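Vundholm Handling Group
Minutes of the December meeting

Present: Sanaa Ait Ali, the Sultwood bench team, two from the software side, one from Athanasiadis (by phone, items 2 to 4). Chair: bench team lead.
Meeting opened 2.05 pm.

1. Minutes of the last meeting

Agreed with one change. Under item 6, "guard switch" should read "guard hinge". The switch was never in question.

Carried over: the spare mat for the long bench has been ordered and has not come. The key to the tool cupboard is back on its hook.

2. The broken strand at Sultwood

The bench team reported on the stoppage at Sultwood. The arm on bench two was sorting bracelets into a tray. It closed on a strand, lifted, and the far end of the strand stayed caught under a tray clip. The arm kept pulling. The force limit was set at 20 newtons and should have stopped it. It did not stop, the cord broke and the beads went over the bench and the floor. Someone walking to the stop button slipped on them and came down on one knee. They were seen by the first aider and went back to work the same afternoon. It has gone in the accident book.

The bench was out of use for 39 minutes, mostly for sweeping. Beads were found under the cabinet and inside the cable tray.

The log shows that the limit was being read from the wrist sensor, and that the sensor had gone back to its default range after a restart that morning. The Hakier controller accepted the new range without a warning. The arm was in effect working with no useful limit from the time it was restarted. It had made 162 picks before the strand broke, and none of them had met enough resistance to show the fault.

The software side said the restart was not planned. Power to the cabinet had been cut by someone moving a heater. There is no label on that socket.

Athanasiadis asked if the tray clips had been changed from the drawing. The bench team said yes, two of them, as the supplied ones would not hold the thinner tray. Athanasiadis would like to have been told. Noted.

3. How the arm handles strands

Apart from the sensor, the meeting discussed why the arm lifted at all with one end caught. The training recordings made with the hand-held grippers have up to 400 picks in them, mostly of single solid things. There are few where one bracelet lies over another. The arm has very little to go on when a strand is tangled, and treats it much as it would a bangle.

Further recordings are being made in a bedroom, with beaded bracelets and a jade bangle on striped bedding. 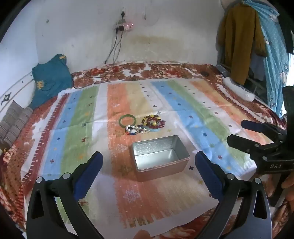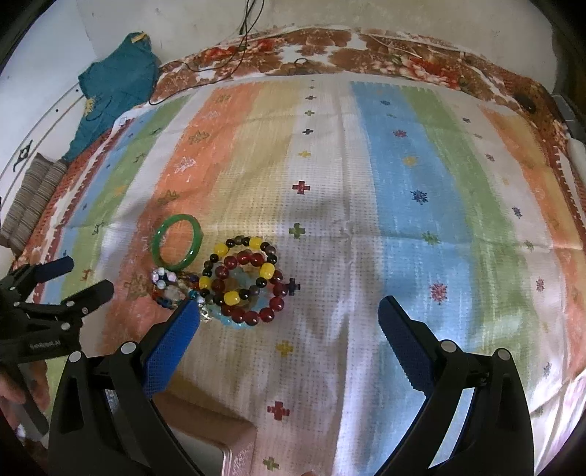
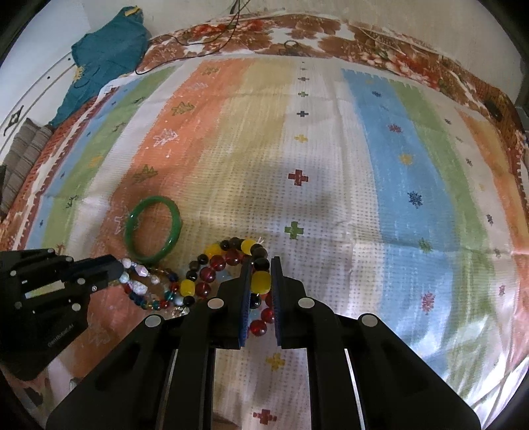 Bracelets and bangle on the bed, two grippers in use.

Sanaa Ait Ali said that more recordings would not have saved the strand, and she did not want the minutes to suggest it. A person holding a gripper can feel a snag and will let go without thinking about it, and the arm had been left with nothing to feel it with. She wanted the sensor check done first and the question of recordings kept apart from it. She also asked that whoever is recording let go of a caught strand slowly when it happens, and keep the attempt instead of deleting it. At present these get thrown out as bad takes.

The software side agreed about the bad takes but said they would need marking in some way, or they would be counted as finished picks. It was left that they would be kept in a separate folder for now.

There was some discussion of whether glass beads should be used on bench two at all before the fault is closed. Agreed that they should not. Solid items only.

4. Actions

Sensor range to be read back and compared at every start, with the arm held if it does not match. Software side, before bench two goes back on strands.

Hakier to be asked why a change of range gives no warning. Sanaa Ait Ali to write.

Label and lock for the cabinet socket. Bench team.

Drawing of the altered clips to go to Athanasiadis. Bench team.

Lip to be fitted along the front of bench two to keep small parts off the floor. Cost to be brought to the next meeting.

Route to the stop button to be looked at. It is on the far side of the bench from where people stand.

5. Any other business

The heater is to stay in the office.

Meeting closed 3.20 pm.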